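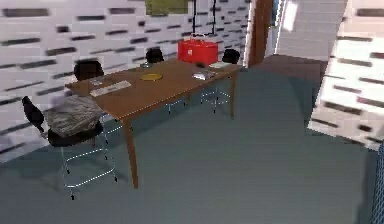
Draft rules for simulated home episodes: what counts as a valid scene reset

Forum: Dondard Users > Navigation and Tabletop > Practices

duangjai_m
Posted Thursday, 9:14 am

I have been asked to write up reset rules for our group before we start the February batch. We run tabletop and room-to-room tasks in the same apartment. Right now everyone resets their own way and the logs don't agree with each other.

What I have so far:

Objects go back to a saved pose file, not to wherever the last person put them.
Chairs count as objects. If a chair has moved, the episode is not reset.
The seed goes in the log header, along with the scene version.
Any episode where something starts out intersecting something else is thrown away, even if the task succeeded.
Physics settles before the clock starts.

Comments welcome. I want to freeze this by the end of the month.
Duangjai Meesuk

fiseck_dex
Posted Thursday, 9:51 am

Mostly fine. I disagree with the chairs. If the task is "pick up the plate" and a chair on the far side is turned a little, that is useful variety. You are going to throw out good runs.

How long do you let it settle? We use 2 seconds and that has been enough for everything except soft items.

Dexter

duangjai_m
Posted Thursday, 10:05 am

Variety is fine if it comes from the randomizer and is in the log. A chair that got bumped in the last run is in neither place. I can't tell later if the policy failed or if the approach was blocked.

I had 3 seconds for settling. Soft items are the reason. We have something gray and crumpled on one of the chair seats and I don't want it still dropping when the agent starts planning.

wichai_s
Posted Thursday, 11:30 am

Agree with Duangjai on the chairs. We lost most of a week to this on the Rotine evaluation. Two people had the same seed and different chair poses, and the scores were not comparable at all. We ended up rerunning 4000 episodes.

Please also add a rule on target names. If your table has a red toolbox, a yellow plate and a keyboard on it, call them that in the task text. We had one annotator writing "box" and another writing "kit" for the same thing, and the language side learned both badly. For the small gray stuff where people can't agree what it is, don't use it as a target until somebody has checked the asset list.

pornthip
Posted Thursday, 1:22 pm

This is all tabletop. What are the rules for doors? Your title says home episodes and there is not one line on doors in the list.

duangjai_m
Posted Thursday, 1:40 pm

Fair. I left them out as I don't run those tasks. If you have wording, post it and I will merge it. 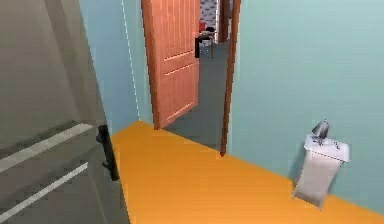
pornthip
Posted Thursday, 3:08 pm

Door state should be a required field, and "open" or "closed" is not good enough. We log the hinge angle of every door in the scene at the start and at the end, including doors the task never mentions. In the view from the sink side, the gray door and the paneled wooden one are both open, but the wooden one only partly, and a yes/no field would give them the same value. The agent's path into the next room depends on that angle. Same goes for the handles. A bar pull and a lever need different contacts, so the handle type should be in the asset record and the success check should be written per type.

My wording would be: Record the angle of each door before the clock starts. A door task passes only if the final angle is inside the stated range and the handle has been released. Collision with a fixture (sink, wall, frame) is logged as a contact event even when the task passes.

Pornthip Saengthong

fiseck_dex
Posted Thursday, 3:35 pm

I don't like the handle release part. If the next step is walking through while holding the door, you have just failed a correct run.

pornthip
Posted Thursday, 3:49 pm

Then it is one long task and the door is not the end of it. Check release at the end of the whole thing. For a task that is only "open the door", it has to let go.

fiseck_dex
Posted Thursday, 3:56 pm

OK, I can live with that if the rule says so.

kanyarat_r
Posted Thursday, 4:20 pm

Question from someone on the hardware side. Is anyone planning to use these numbers to argue that a policy is ready for a real apartment? Our door closers pull back hard and I don't see closing force anywhere in this thread. I would like a line saying that a pass in simulation is not a safety result. We had to put that in the Dela Peña report after a client read it wrong.

Kanyarat Rojanasak

wichai_s
Posted Thursday, 4:31 pm

Seconded. Put it at the top, people don't read the end.

duangjai_m
Posted Thursday, 5:02 pm

Merged so far: the target names from Wichai, door angles and contact events from Pornthip, handle release checked at the end of the full task, and Kanyarat's line at the top. Settling time is 3 seconds. Chairs stay in as objects. Dexter, I know you don't agree. If you want chair variety, send me a range for the randomizer and I will add it as an option that is off by default.

I still need a limit on how many times one episode can be retried before it gets marked bad. I was going to say 5.

fiseck_dex
Posted Thursday, 5:10 pm

5 is too many. I'd say 2. Will send the chair range tomorrow.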